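Counting the Hikville School Levy: What the July Vote Can and Cannot Tell Us
Student project report, 2018-10-03

The levy to pay for school repairs in Hikville passed in July by 2766 votes to 2671. The district called this a clear mandate. Our group doubts it. A gap of 95 votes is a win, but it is a thin one, and the 114 spoiled papers outnumber it.

We read the published returns for all 9 polling places and asked the district office how spoiled papers were judged. We were sent a leaflet.

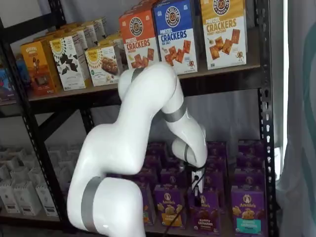
Figure 1. Robotic arm at a shelving unit of boxed snacks.

The returns are tidy enough, but they do not say why a paper was thrown out. The ballot wording ran to two long sentences, and the word "repairs" came well before any mention of tax. We can't show that this confused anyone - it may not have - but the district can't show the opposite either. 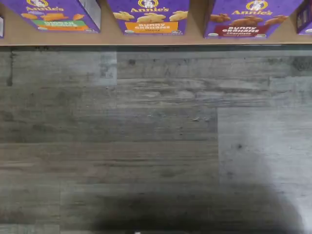 Serpil Güneş disagreed with us on this point and said that spoiled papers turn up in every vote, that most are left blank on purpose, and that we were reading too much into them. We have kept our wording but accept that we have no earlier vote to compare with.

Turnout is the other weak spot. The Gündoğdu and Drendeck polling places fell within the school holidays, as did all the rest, and parents may well have been away. Festlow had no returns broken down by hour, so we dropped that part of the plan. 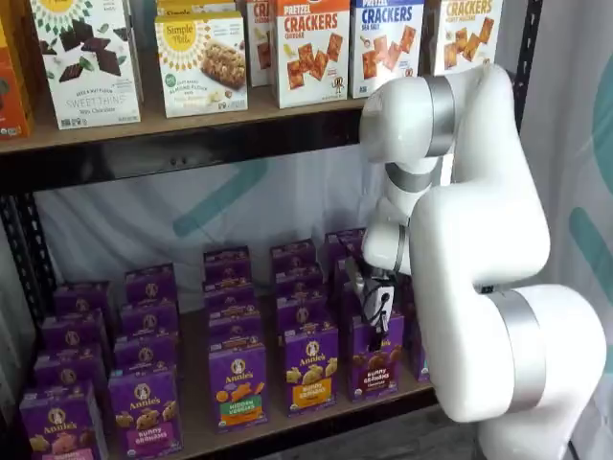
Figure 2. White arm reaching down among purple boxes on the lower shelf.

We would want the reasons for spoiled papers printed beside the totals next time. The district office has not yet replied to our second letter.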